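# Keeping the Lindari arm honest: my half of the Dumlao bench project

I picked the maintenance side of this project because I thought it would be the quiet half. My plan was to check the screws, wipe the fingers and write a few things down. It took the whole term, and I now know more about cable slack than I ever wanted to!

The bench has one arm with a two-finger gripper, a small camera down at the wrist and a second camera looking across the table. The control software is Tanura, which we already had, and the logging is done by Dinent, which we didn't (more on that below). By the time I took over in October the arm had done 3,253 grasps according to the counter, and the last entry in the service notebook just said "fingers ok?" with a question mark.

## What I did first

I started with the fingers. The gripper is meant to close evenly on both sides, and ours didn't — the left finger got there a touch early and pushed things sideways before the right one caught up. Tanura has a homing routine for this but you have to open the gripper fully before you run it, and the menu doesn't tell you. I ran it three times the wrong way. After the third go I read the manual.

Then the cables. The bundle at the top of the arm had been strapped too tightly, so every time the arm reached out it tugged at the wrist. I undid the straps, moved the arm slowly to its furthest point, and did them up again there. It looks messier now with the loops showing, but the wrist stopped twitching at the end of a long reach, so I'm leaving it.

The wrist camera was the fiddly part. Its bracket takes 2 screws and they work loose, and once they do, the fingers sit in a different place in the view and the positions go off. I marked where the fingertips should be on a printout and compared it every morning before switching on properly.

## The grasp check

Once all that was done I went through the grasp check with ordinary things on the table, with the gripper open and closed, looking from both cameras.

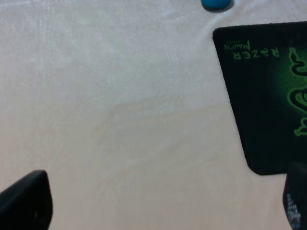
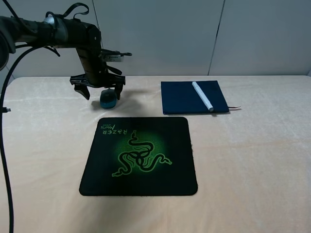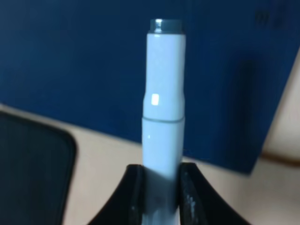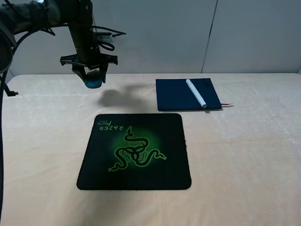 *Grasp check on the bench, wrist camera and table camera.*

The marker is my favourite test because it's so unforgiving (thin, smooth, round, rolls off if you look at it funny). If the fingers don't meet it squarely it leans, and you can see the lean from the wrist camera straight away. Small round things are harder to judge from there, so for those I go by the table camera.

I did 56 grasps in the first full check and 16 of them went wrong. Most of those were from before I'd retightened the bracket, which was a bit embarrassing as I'd written the instruction to do it myself. I did the check again in December with the bracket tight and had 2 failures, both on the marker.

## Dinent and the missing logs

For a fortnight Dinent saved every run under the same name, so each one wrote over the last. I've put the fix in the setup notes: tick "new file per session" and restart Tanura afterwards, in that order.

## Still to do

- Fit a proper clip for the long cable
- Swap the finger pads (the spare set is in the Lindari box)
- Put thread lock on the camera bracket screws — ask first which sort we're allowed
- Move the fingertip printout somewhere it won't get coffee on it again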